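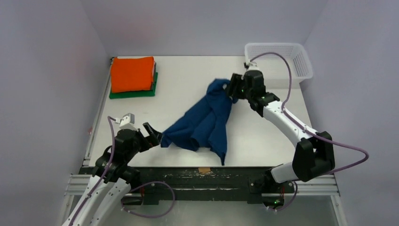
2 min read

Progress report to Anditbridge, July: evaluation of the Skekton folding service

You asked for a plain view on whether the Skekton kit is worth taking past the trial. My view so far is that it isn't ready, and the price sheet assumes it is.

Flokilitz sells Skekton as a two-arm cell plus a monthly service that trains it on the customer's own cloths. The brochure promises 100 folds an hour. We have not come close. Over the period we logged 472 attempts, and 155 of them ended in a fold that our laundry desk would have put on a shelf. I have left out the supplier's category of "acceptable with touch-up." A person doing the touch-up can fold the cloth in the same time.

Most of the trouble comes before any folding starts. A cloth that arrives in a heap has to be opened up and its corners found, and the arms will often take hold of an edge partway along and pull on it as if it were a corner. Dark cloths are worse in our log than bright ones. Flokilitz blames our lighting. We changed the lighting and the numbers barely moved.
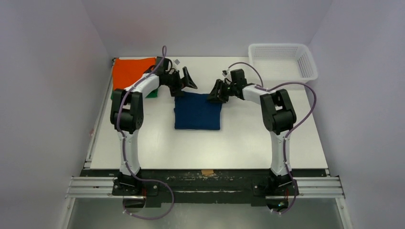
Once a cloth is flat, the results are much better, and I want to be fair about that. Riku Ebihara reran the flat starts separately and was happy with most of them. The catch is that the Cherkaoui site does not get flat cloths. It gets carts of them, tangled, and the quote says nothing about who untangles them.

Support has been polite and slow. Two of our three tickets are still open, including the one about grip force on thin hems.

Before the next payment I'd like Flokilitz to agree to 300 attempts from a crumpled start, on cloths we choose, with no engineer of theirs at the controls. They have asked to use their own cloths. I said no. I'd also hold back the service fee until the open tickets are closed.

Spending is within budget, mainly because we put off the second cell.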